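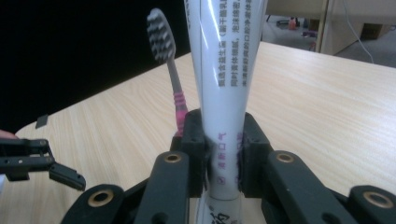
Hand-held gripper closed on a toothpaste tube, with a second gripper at left.

About Plarkisura

Plarkisura designs and supplies hand-held grippers for recording manipulation tasks. The company was set up by Harpreet Girard, who still runs the design side.

Our main product is the Roris, a two-finger gripper sold singly or as a pair. The finger pads are flat and can be changed with a hex key. Each pair is supplied with 30 spare bushings, a carry case and a printed setup sheet.

Customers who do not have their own operators can use Sengate, our recording service. Sengate covers household and bathroom items, packaged goods and small tools. Sessions are booked in blocks of five hours, and files are delivered in the customer's chosen format.

Carrier is the mounting plate that fits Roris fingers to a robot arm. It is ordered separately under part number 2692.

Repairs are carried out in our own workshop. The warranty on all hardware is two years. Price lists are revised each October.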